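The Long Life of a Heavy Cupboard

In the town of Cusden, where I have lived for eleven years now, almost every old house has one piece of furniture that is too big for it. It stands in the corner of the front room or at the end of the upstairs hall, and the family walks around it. When the house is sold, the big piece is sold with it, because it does not go through the door anymore. Either the door was made smaller, or the stairs were turned, or the cupboard was built inside the room from the beginning.

I came to this subject by accident. In April my wife and I bought such a house, and with it such a cupboard. The seller wrote it in the contract on a separate line, "one wardrobe, remains." I thought it was a strange thing to write. Later I learned that in Cusden this line is quite normal, and that lawyers there have a ready sentence for it.

The big cupboards of this region were not made for rich people. They were made for families who had no closets. Builders in the valley did not put closets in a bedroom until rather late, and a young couple needed a place for bed linen, winter coats, papers, and the good plates. So they ordered one large piece, and they paid for it during several years. The workshops were mostly in Gikcombe, one hour by road to the north, where the river gave power to the saws. A Gikcombe cupboard was brought in parts on a wagon, and two men stayed for a day or two to put it together. They slept in the house. Some families still have stories about what these men ate.

The parts were joined with wooden pegs and wedges, so in theory every cupboard can be taken apart again. In practice the pegs have been painted over many times, and the wedges have swollen. People who try it in a hurry usually break the back boards first.

Paint is a subject of its own. Many visitors believe that the old pieces were left in plain wood, and they are disappointed to find them dark red, dark brown, or something between the two. But color was part of the order. The local wood was cheap and had many knots, and a customer did not wish to see knots. The painter mixed an earth pigment with oil, put it on thin, and let it dry for a long time. A second coat came only if the family could pay. If you look inside the doors of these cupboards, you often find the first coat alone, much lighter, with the marks of the brush in it.
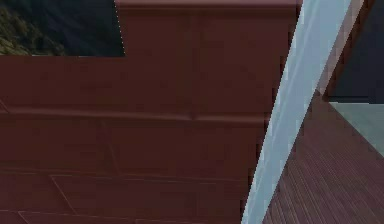
In the sixties and seventies a great number of them were stripped. It was the fashion to have pale wood in the house, and there was a firm in Gikcombe that put whole doors into a bath of lye. The knots came out, and so did the glue. I have seen a stripped cupboard with doors so loose that the owner keeps them closed with a belt. Today the same families ask for the dark color back, and this is expensive work, much more than the stripping was.

The regional museum in Moen keeps a list of the Gikcombe pieces which are still known to exist. It was started from the old order books of the workshops, and these books are a pleasure to read even for a person who is not interested in furniture. The books give 3258 orders for large cupboards. Of these, 2271 have a named color, and the rest say only "as usual." I asked at the museum what "as usual" meant, and they told me that they have discussed this question for years. The opinion at the moment is that it meant the color of the previous order on the same page, but there are pages where this cannot be right.

The order books also show how people changed their minds. One customer asked for four drawers, then three, then four again, and each time the clerk wrote the new number above the old one with great patience. Another wanted the upper molding removed after the piece was already standing, as the ceiling was lower than he had said. A small note on the side says that he was charged for the sawing.

What should a person do today who finds such a cupboard in the house? I have spoken with several restorers, and they agree on less than I had hoped. All of them say that it is better to wait one full year before doing anything. A heated room in winter and an open window in summer will move the joints, and you should know how much. After this they go different ways. One group uses soap and water only. Another likes wax, and in Cusden many people use a product named Nomow, which is sold in a flat tin at the hardware store and smells of oranges. The museum in Moen uses nothing at all, but the museum does not keep sweaters in its cupboards.

I have noticed that the question of damp is more serious than the question of polish. A heavy piece against an outside wall stops the air, and behind it the plaster becomes soft. The old families knew this and set the cupboard a hand's width from the wall, with a block at each side. Then somebody tidy came and pushed it back. Our own was pushed back also. We needed three neighbors and a car jack to bring it forward, and behind it we found a school certificate, a great quantity of dust, and the original wallpaper, green with small birds.

The wallpaper we have left where it is. The certificate we gave to the seller, who did not know the name on it but took it anyway. As for the cupboard, we are still in our waiting year. The left door opens by itself in the evening when the heating goes down, and my wife has stopped getting up to close it.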